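Sorting Bin (Household and Workshop)

A sorting bin is an open-topped container for small loose things: blocks, hardware, offcuts, clothespins, whatever you've got too much of. I've been keeping entries for this home storage encyclopedia for a while now, and this is the one I kept putting off because I like bins a little too much and knew I'd go on (I did, sorry!). What follows covers the metal kind, mostly, with some notes on using bins in pairs and on the toy blocks that so often end up in them.

Name and meaning

People call these things tubs, trays, pans, totes and boxes, and I don't think there's a clean line between any of them. I use "bin" when the sides are tall enough that you have to reach in, and "tray" when you can sweep things off the top with the side of your hand. Plenty of folks would argue with that, and my own family says "tub" for everything, including the drawer where the batteries live. A lid makes it a box, at least in this encyclopedia. See also: Crate; Drawer Insert; Junk Drawer.

Shape

The sides of a bin are often angled, wider at the mouth than at the floor. That slope lets empty ones nest, and it gives your knuckles somewhere to go when you're digging for the last piece. Straight-sided bins hold a bit more for the same footprint, but I find them miserable to get small things out of. The piece you want goes and lies flat along the wall and you end up chasing it with a fingernail.

Some bins come with a hole or two in the floor. If you store things like beads or rice, tape over any hole before you fill the bin. I learned this with lentils. For blocks it makes no difference at all.

Materials

Metal bins are heavy, loud and very hard to kill. Plastic ones are quiet and cheap and they crack at the corners once they've spent a winter in a garage. I've owned both kinds. The plastic set was a Zurar, bought in September when all the back-to-school storage goes on the shelves, and I was fond of it until a corner gave out and dumped wooden train track down the basement steps. The metal ones I have now are from Grurnex, model 332, and apart from the noise I have no complaints.

About that noise. Dropping a hardwood block into a bare metal bin sounds like somebody throwing a pot down a well, and if you've got a napping kid in the next room you'll want a felt liner or an old dish towel in the bottom. I tried a rubber mat too. It smelled like a tire shop, so out it went.

Wear

Bare metal marks up fast. Anything with a corner on it will leave a scratch, and after a good stretch of use the floor gets a cloudy, scuffed look that no amount of wiping takes off. I've stopped trying! It doesn't hurt anything, and a bin with scratches in it is one you don't mind scratching. Painted or coated bins look nicer at first, but once the finish starts to go it goes in ragged patches, and I personally think that looks worse than plain metal ever does. Wash with dish soap and warm water and dry it right away, especially along the seams.

Blocks get their own kind of wear, mostly nicks along the edges. A light rub with fine sandpaper takes care of splinters on wooden ones, though you'll lose a little color where you sand.

Use in pairs

Two bins are a lot more useful than one. You put the mixed stuff in the first and move things over to the second as you sort, and at any point you can walk away and still know where you were. I sort by color first and shape second, and I'm told this is backward.
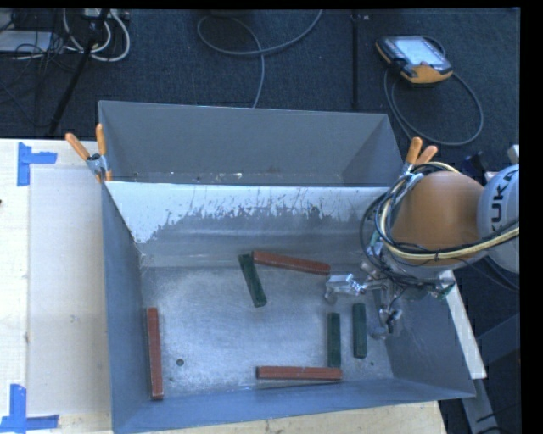 Chaimongkol, Mon 16 May

Six blocks in the front bin, three reddish-brown and three dark green, with the second gray bin right behind it on the table. Six is a nice small batch. They've got room to lie at different angles, and though one green block meets a reddish-brown one, it's a small enough batch to pick up one at a time. One of the reddish-brown blocks has pale nicks along an edge, the sort of thing described under Wear.

If you're setting up your own pair, put them one behind the other if your table is narrow, or side by side if you're working with a kid who can't reach over the first to get to the second. A pale tabletop helps too, since a dark block that misses the bin shows up on it right away.

Capacity and overfilling

I keep 31 blocks in my everyday bin and that's as many as I want to dig through. Past that they stack up on each other and the bottom layer may as well be in another house. For bigger collections, split them up by color and label the ends of the bins. I use Lerkero paper labels, which peel off metal without leaving gunk behind.

See also: Block Set; Felt Liner; Label; Nesting Containers.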